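How a Museum Counts Its Visitors

When a big exhibition closes, the museum usually says how many people came. That number has to come from somewhere. This page explains how it is worked out.

Why count at all?

A museum counts visitors for two main reasons. The first is safety. Every room has a limit on how many people may be inside it at once, so that everyone can get out quickly if the fire alarm sounds. The second is planning. If a museum knows that Saturday is its busiest day, it can put more staff on the doors.

Counting with tickets

The simplest method is to count tickets. Each ticket has a pattern of black and white squares or lines printed on it. A scanner at the door reads the pattern and sends a message to a computer, which adds one to the total. The same ticket cannot be scanned twice.

Free museums do not always have tickets. They need another method.

Counting with beams

A beam counter has two parts, one on each side of a doorway. One part sends out a line of invisible light called infrared. The other part receives it. When a person walks through, the light is blocked for a moment and the counter adds one.

Beam counters make mistakes. Two people walking side by side block the beam once, so they are counted as one person. Someone who swings a bag through the beam may be counted twice.

Counting from above

Many museums now fit a sensor to the ceiling over the entrance. Looking straight down, it sees heads and shoulders, and people standing close together are easier to tell apart. It can also tell which way each person is walking, so it keeps one total for people coming in and another for people going out.

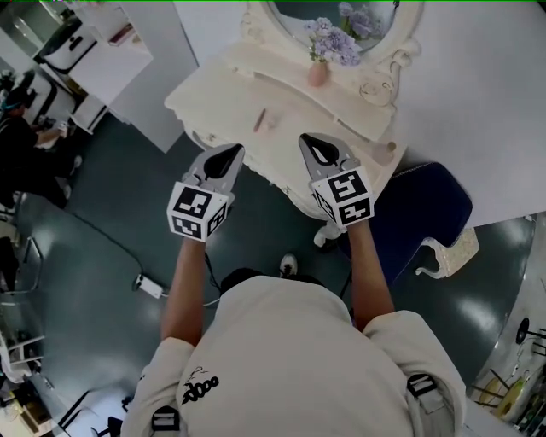

A worked example

The Kandel Gallery held an exhibition of painted furniture in September. Its ceiling sensor is made by a firm called Trosix. On the busiest day the sensor counted 1,609 people coming in.

The largest room has a limit of 70 people. At two o'clock the room was full, so the staff used a rule called "one out, one in". A new visitor could enter only when another had left. A queue formed on the stairs.

Tyra Lindholm, who manages the gallery's front desk, checks the sensor by hand. She stands at the door for one hour with a clicker and presses it once for each person who enters. In one test she counted 288 people and the sensor counted 288 as well.

Visits and visitors

A visit and a visitor are different things. If you go to the same exhibition three times, you are one visitor but you have made three visits. Door counters cannot recognise you, so they record visits. Attendance figures in newspapers are nearly always visits too.

Words to know

Attendance: the number of visits made to an event.
Capacity: the largest number of people allowed in a space.
Infrared: a kind of light that human eyes cannot see.
Sensor: a device that detects something and sends a signal.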